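Terkitdale Community Help > Home and Garage > Storage

Best way to store cords and tubing in clear plastic bags?

I've got 47 bits of cord, rope and tubing to sort before I move my workbench in November. At the moment they're all in one tub and everything grabs everything else. I bought a pack of 20 clear bags and would like to put them in bins on a wire shelf. Should I coil each one first, or is it fine to stuff them in? And do you sort by colour or by length?

Posted by jurkwood42

Coil first, every time. Loop it over your hand and elbow, wrap the tail around the middle and tuck the end through. Twist ties work too, but take off any with bare wire poking out. One cord per bag if it's long, two or three if they're short and the same type. Squeeze the air out before you close the bag or you won't fit half of them in a bin.

I sort by use. Colour looks tidy but you end up with garden line in with camping gear. Write the length on a bit of masking tape and put it inside the bag facing out, as tape on the outside peels off in a cold garage.

Posted by Lultuvix

just chuck them in, life's too short. clear bags so you can see whats in there anyway

Posted by shedrat582

I'd go along with coiling, but keep tubing apart from cord. Tubing kinks if it's folded tight, so give it a bigger bag and lay it on top in the bin. Clear the table before you start and do one bag at a time. Red bins are easy to spot on a chrome wire shelf, and plain bags inside them let you check the contents from the side of the bench.

Posted by Polishchuk

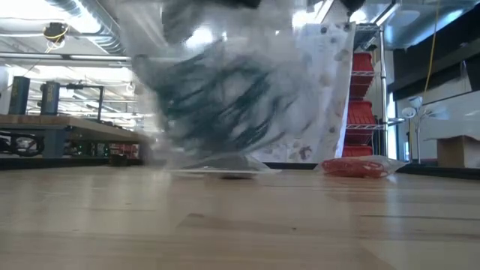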